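Print this page | E-mail this page

Felta table, brown, after nine months in our workroom
Review by Krisztina Deák
Tuesday, March 28, 2023

I bought the Felta table last June, for 166 euros, from the Blackburn shop. I wanted a plain wooden table which can stand in a corner and take daily work, and I did not want to spend a whole month choosing. So I write now, when I know it better.

It came in one flat box. The paper says assembly takes 20 minutes. My colleague Ottó Orbán and I needed about 30, and part of this time we were looking for the small key, which was taped under the lid of the box. All the holes were in the right place. I must say this is not always so with furniture at this price.

The color is a warm medium brown and the grain is pleasant to look at. Against white walls it looks very good, and it makes the room less like an office. I pushed it close to the wall panels and it stands there without rocking. Our floor is not perfectly even, so I was a little afraid of this.

Now the surface. It is good, but it is not hard enough for careless people. I have faint scratches already, and small light specks here and there. You notice them mostly when you stand near and the light comes from the side. I tried furniture oil from Brudley on one corner. The scratches became a little weaker, the specks stayed. Lilla Nyitrai has the same table at home with a cloth on it and she is fully satisfied — but then you do not see the wood, and for me the wood was the reason to buy.

Cups are not a problem if you wipe the table the same day. Once I left a wet glass for a weekend and the ring was gone after 12 days or so.

I would buy it again for a workroom. For a dining room I would look first at something with a stronger finish.
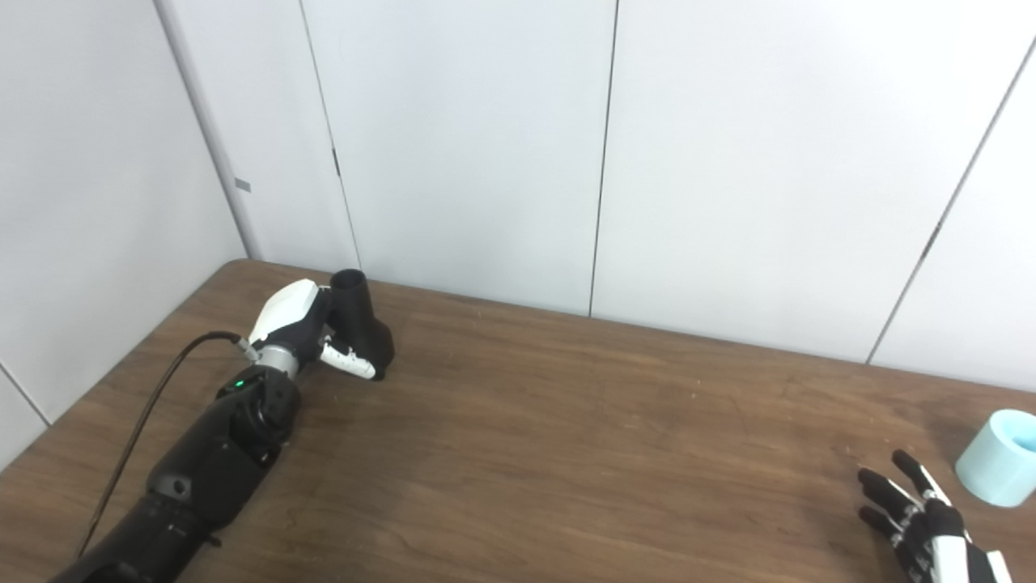
The legs I have tightened only once, in winter, and they needed less than half a turn.

Contact | Copyright 2023 Zidico Home Reviews | Back to top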